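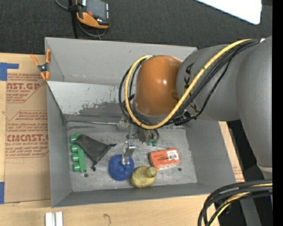 Troubleshooting > Bin picking

Arm stops with a collision fault while reaching into the bin

Applies to the Plimik picking cell, KUKA arm, gray bin on the wood table. Written up in April after the third time this bit us.

What you get: arm goes down for a pick, stops dead partway, Veklow throws a torque fault and the pick queue freezes. Restart, same thing again 4 or 5 picks later. Mostly on reaches toward the back of the bin.

Cause, in our case – the cable bundle. The yellow cable and the black ones loop around the orange joint cover. If the loops are too loose they snag when the wrist turns, the arm feels the drag and calls it a hit. We spent a whole morning blaming the force threshold. Don't.

Before you touch anything

Hit the red button on the pendant. Leave it in. Hands stay out of the bin until the drives show off on the screen. If the finger has stopped on top of something, don't yank the object out, it may be holding load.

Fix

1. Release the stop, go to manual, slow speed. 10 percent is plenty.
2. Jog straight up in Z till the gripper clears the bin wall. Straight up only, no wrist moves yet.
3. Stop again. Look along the cables from the big arm segment down to the gripper. Check for rub marks and kinks, and look at the short hose by the fittings too.
4. Pull slack back toward the arm and re-tie. Leave enough for a full wrist turn both ways.
5. Still in manual, turn the wrist to both ends of its range. Watch teh cables, not the screen.
6. In Veklow clear the fault, then reload the Medve bin model. Skip this and it plans with the old one.
7. Run 200 dry picks, gripper open, half speed. No faults = done.

Still faulting?

Check the bin hasn't shifted. If it moved, even a little, the walls arent where the planner thinks they are. Reseat, check the clamp, redo the bin corners.

Don't raise the torque limit to get thru a shift. We did that at Prillness and bent a finger.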